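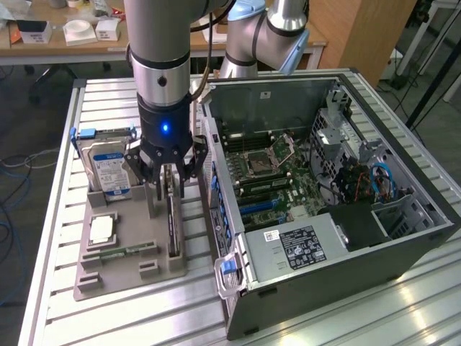 9 August 2019 – PC assembly, teaching the memory step

Best day on this so far! Lauri and I had the left arm all morning and got through 39 hand-guided demos of the memory module. Pick it out of the tall slot, carry it over to the open tower, line it up above the RAM slots, press. Fathima kept the log and shouted out the start and stop marks.

What changed since the last batch: we stopped trying to do the whole thing in one smooth sweep. Pranab suggested pausing just above the slot for a breath before going down, and the playback looks so much calmer for it. I was sceptical (I thought the model would learn to dawdle) but it doesn't hang about at all, it just lines up better. Very pleased with that one.

Grip notes
Fingers either side of the module, well clear of the contacts. If you come in even slightly twisted the module leans in the fixture and the lift is ugly. I threw out 4 demos for this, all mine, all before coffee.

Remote control vs by hand
Tried the afternoon set with Ashraful on the remote handles. He is far quicker than me on the carry, lovely tidy paths, but the press is hard to judge with no feel coming back. By hand you know straight away when the module is seated. So for now: carry by remote, last bit by hand, and join the two. Clumsy to record, but I do want to see what comes out of it.

Settings
Demo length capped at 300 frames. Wrist force logged on every run. Fixture bolted where it was on the last batch – please don't shift it, the start poses are saved against it.

Still to do
CPU next. The socket bracket has to be up before the run starts, so add it to the reset list. Then the hard disk, which I think will be easy with that blue tab to aim for, and the green card after that. Vasanthi wants 2,000 demos across all the parts by December. Sounds mad, but at this morning's pace I can see it happening.

Lauri to check the sync on runs 12 and 13, the video looks a touch behind the arm.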